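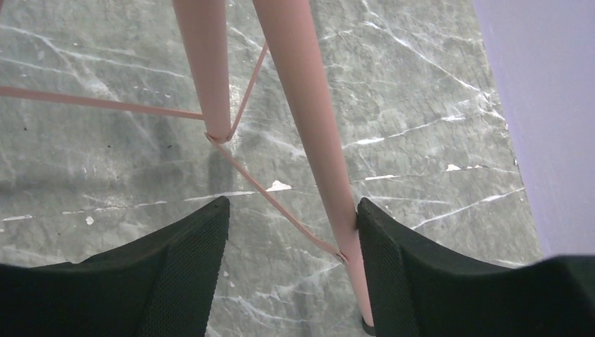

Photo: Gervásio Toledo / Prondix

Pre-run check, leg-grasp trials, Tuesday

1. Gripper fingers: OK. Textured pads wiped down. Adalberto disputes "wiped."
2. Wrist camera: OK. Both pink legs and the brace fastener in view.
3. Floor: PASS WITH COMMENT. The Kuipers segmenter reads white veins in polished stone as braces. It has now found 73 of them. The furniture has rather fewer.
4. Foot cap: black cap on the nearer leg. Depth estimate must stop there and go no deeper into the building.
5. Speed limit: 24 mm/s. Please stop asking.
6. E-stop: tested 2 times. Loud.
7. Log: trial 1131 is to be rerun, Dredden baseline first.

Signed off: A. Xavier, under protest (item 1)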